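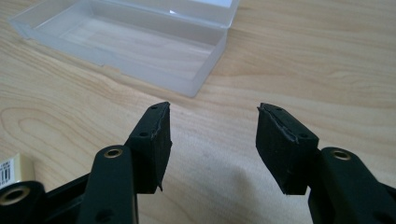
What is the Wolero gripper?

It's a hand-held, two-fingered gripper that you can build at a kitchen table with a 3D printer, a soldering iron and a fair amount of patience. You squeeze the handle, the linkage closes the fingers, and a small camera on top records what they do. Later on the recordings can be used to teach a robot arm the same job. I started it at home and it has since moved into the Plokska shared workshop, where there is more bench space and generally someone to hold the other end of things.

Do I need a robot arm to make use of one?

You can get a great deal of fun out of it without one, and I did so for a good long while! The hand-held part works entirely by itself. If you do have an arm, there's a mounting plate in the files that takes the same fingers, so everything you learn about squeezing and letting go carries across.

How many parts are there to print?

19, and none of them is very big. The two longest arms are the ones people have trouble with, and they do better printed flat on their sides, even if the top surface comes out a little less pretty. I print mine in black for no better reason than that I had a lot of black left over (any colour will do, though very shiny ones can bother the camera).

How do the brass inserts go in?

With a warm soldering iron and a light hand. Sit the insert on the hole, rest the tip of the iron in it and let the weight of the iron do the pushing. When it's nearly level, take the iron away and press the insert the last little bit with something flat and cold, such as the back of an old chisel. If one goes in crooked, warm it again and straighten it while the plastic is soft. I've rescued some real horrors that way, so please don't throw the part in the bin at the first wobble. 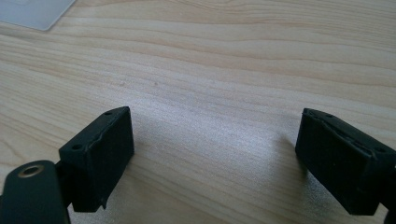

Leave the arms alone for a few minutes before you put any bolts in. I know it's tempting to see the linkage move, and I've given in to that myself more than once, but an insert that turns with the bolt is a proper nuisance to get out again.

What should I use for the finger pads?

Something soft, dark and a bit grippy. I've tried craft foam, old mouse mats, bicycle inner tube and the black sheet that Lengyel sell by the strip, and they all have their good points. Foam is kind to delicate things but it tears. Rubber lasts longer and tends to lift at the corners instead. Whichever you choose, cut it slightly oversize, glue it, leave it overnight under a clamp and trim it the next day with a new blade.

My pads are getting ragged. Do I have to change them?

A bit of fraying round the edges doesn't matter much, to my mind. What I look out for is a flap on the inner face, where the fingers meet whatever you're picking up, since that can fold over and change the grip from one try to the next. If a corner is peeling, a dab of contact glue on the end of a cocktail stick will often see you through. I make a new pair when the old ones begin to annoy me, and I do both sides together so the fingers still close evenly.

The fingers don't quite line up when they close. What have I done wrong?

Very likely nothing at all. There is always some play in printed joints. Loosen the pivot bolts a quarter turn, close the fingers gently on a piece of card, and tighten everything again while they're holding it. If they still lean, check whether the left and right arms have been swapped. They look alike and they aren't, and I really ought to have put a letter on them.

What sort of things should I practise on?

Start with things that don't roll and that you wouldn't mind dropping. Small boxes, folded cloths and empty plastic tubs are all good. Clear or frosted tubs are harder for the camera than they are for you, so mix in some plain ones. And do keep the light the same through a session if you can manage it, with the curtains either open or shut.

How many recordings do I need?

It depends on the job, which I realise is an irritating answer. For putting one thing into a box, I had made more than 2,000 short ones by the end of January, and a good many of those were me learning to move slowly. Fewer careful ones would have done me better.

Will it fit the Rusturier handle?

The bolt holes match but the trigger pulls at a different angle, so you'll need the longer link. The file is in the same folder as the rest.

Who do I write to if I'm stuck?

Me, Vaughn Thibodeaux, through the workshop's contact page. Tell me which part it is and what you've already tried, and send a photo if you can. I'm slow to reply in the week, but I do read everything.

Last updated Mar 4, 2021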